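Vakine Hand Gripper, data kit

Handheld two-finger gripper for recording grasp demos without a robot in the room. Scissor linkage, matte black plastic, camera looks down over the pads. Same pads bolt onto the Flolum arm so what you record is what the arm trys to do.

Status: in stock, next batch June

What's in the kit
Gripper, camera mount, 4 spare pads, hex key. Camera not included.

Method, short version
Record by hand, train on wrist view only, run on arm. No markers, no gloves. We used 1,000 demos over 9 household tasks. Full write up is on the Turkum project page, code too.

Result
Policy held up on 8 of the 9 tasks. Weak one was thin rims on shiny dishes. Glare moves when the hand moves and the model goes for the highlight instead of the edge. Adding more rim grasps over patterned cloth helped, still not great. Numbers on the Turkum page are from before the pad change, will update.

Rim grasp, pads closed on the edge of a white tray, striped cloth alongside:

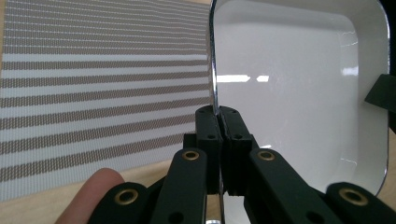
Fit and care
Pads wipe clean, no solvents. Check the pivots if the jaws start to feel sloppy. Older Pickering mounts need the adapter plate, sold seperately. Left or right hand, no difference.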